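Holiday Park Operations, Unit 4: Pitch Licenses and Site Fees

Reading: course pack, pages 26 to 41. Bring the Paltedska case sheet to the seminar.

1. What the buyer gets
A person who buys a holiday home on a park buys the unit only. The ground under it stays with the park. The right to keep the unit there comes from a pitch license, which runs for a fixed term and sets the open season, the fee and the rules on resale.

2. Fee structure
Site fees are charged per pitch per year. Most parks use two or more bands, set by pitch size and outlook. Water, sewer and local taxes may be included or billed on top. The license must say which. Gas and power are nearly always metered.

Worked case: Paltedska has 154 pitches. Of these, 109 are privately owned units and the rest are rental fleet. Fee income comes from the 109 only. Rental pitches carry a notional fee in the internal accounts, so that the two sides of the business can be compared. 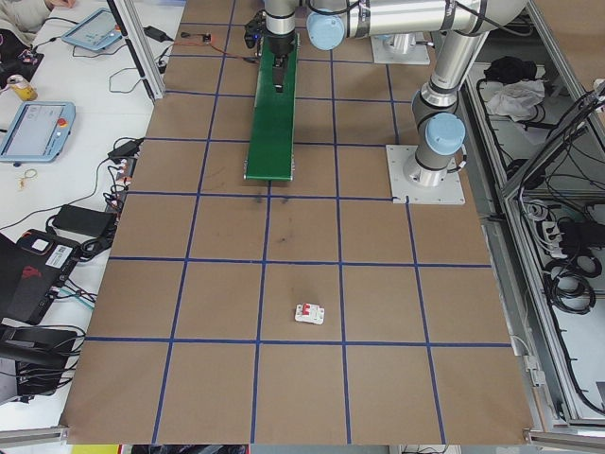
Department of Tourism and Leisure Management

3. Fee review
The usual review date is April, with written notice before it. A license may tie the rise to a price index, allow for named costs, or leave the figure to the park after consultation. The third form produces the most disputes (see Fodor, handout 2).

4. Resale and commission
The owner may sell the unit on the pitch if the license has time left to run. The park normally takes a commission and may refuse a buyer on stated grounds. When the term ends, the unit must be removed. Disconnection and haulage are charged to the owner unless the license says otherwise.

Seminar task
Using the case sheet, draft the fee review clause for a new license at Paltedska. State the notice period and the basis of the increase. One page, to Koen Kramer before the April session.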